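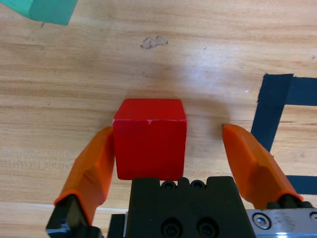 My sister told me over the phone that painted blocks are for people who don't have to repaint them, and I've been arguing with her ever since. In my head, mostly, while I sand.

I came home from the Flillholm flea market in May with a bag of old wooden blocks for 5 dollars. They had scuffs, dings, a corner or two down to bare wood, and I was so happy with them I sat in the parking lot and went through the whole bag! A red cube is a wonderful thing to hold. It has some weight to it, and the edges have gone a little soft, and you want to put it down on something just to hear the clack.

So I started stacking again, at my age, on the kitchen table after supper. I have rules now. I mark out a square with black tape, turned a bit crooked because I like it that way, and everything has to stand inside it. Red goes at the bottom (I can't explain red, it just looks like a base to me). After that I'm loose about it – yellow, orange, a green one if I'm feeling brave.

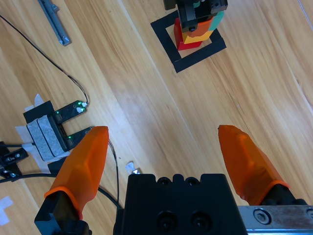
You need a rug under you or the whole street hears it come down, a reader from Angate wrote to me after I mentioned the hobby in my last column, and she has a point. My downstairs neighbors have been very polite.

She also asked about touching up the paint, so for her and for anybody else with a bag of old blocks: I leave the small chips alone. I did fix one really sad blue one. I sanded it lightly, wiped it off, gave it two thin coats and left it until Monday, and it came out so shiny it slid off everything. It's a paperweight these days.

My tallest tower so far is 38 inches, built with every block in the bag and my chin practically on the table. It stood long enough for me to go find my glasses. Then I leaned in to look at the top one and breathed out – and that was the end of that. I was picking blocks out from behind the radiator till bedtime, and I still haven't found the little triangle.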